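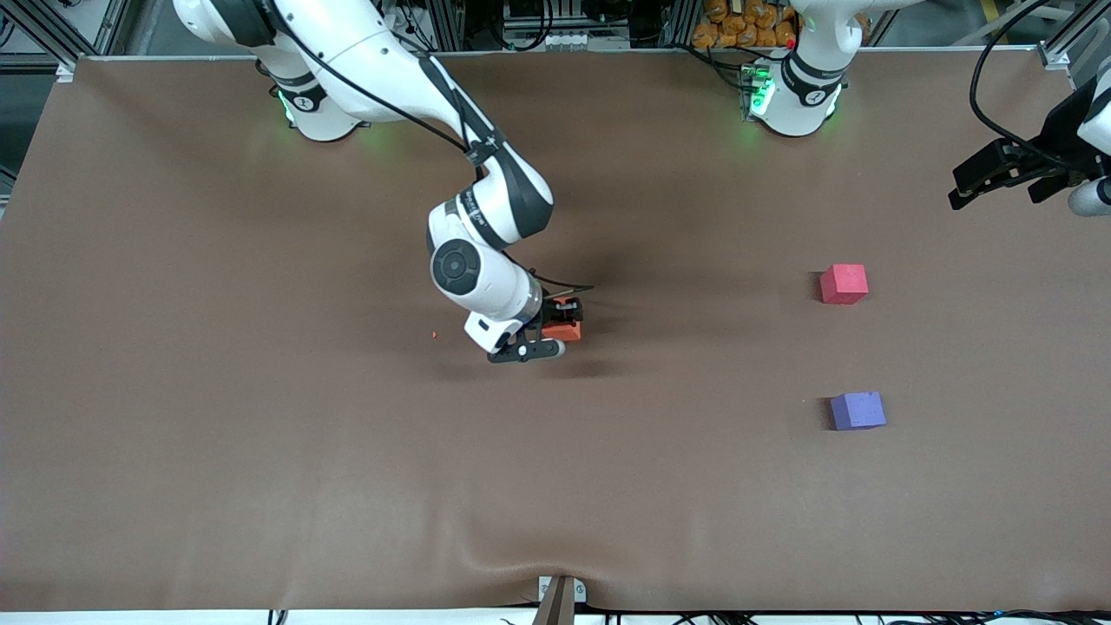 Figure 4.1 A large brown work surface, with a white arm above it.

Chapter 4
Tables, Desks and Other Flat Places

Give people a flat surface and they will put post on it. The town of Vurby taxed tables by length for almost 60 years, and its joiners replied by making them very wide. In this chapter we look at how height, depth and edge affect the way a surface is used, and why the Musier desk, much praised by people who stood near it, sold so badly. Readers who skipped Chapter 3 will need the section on legs.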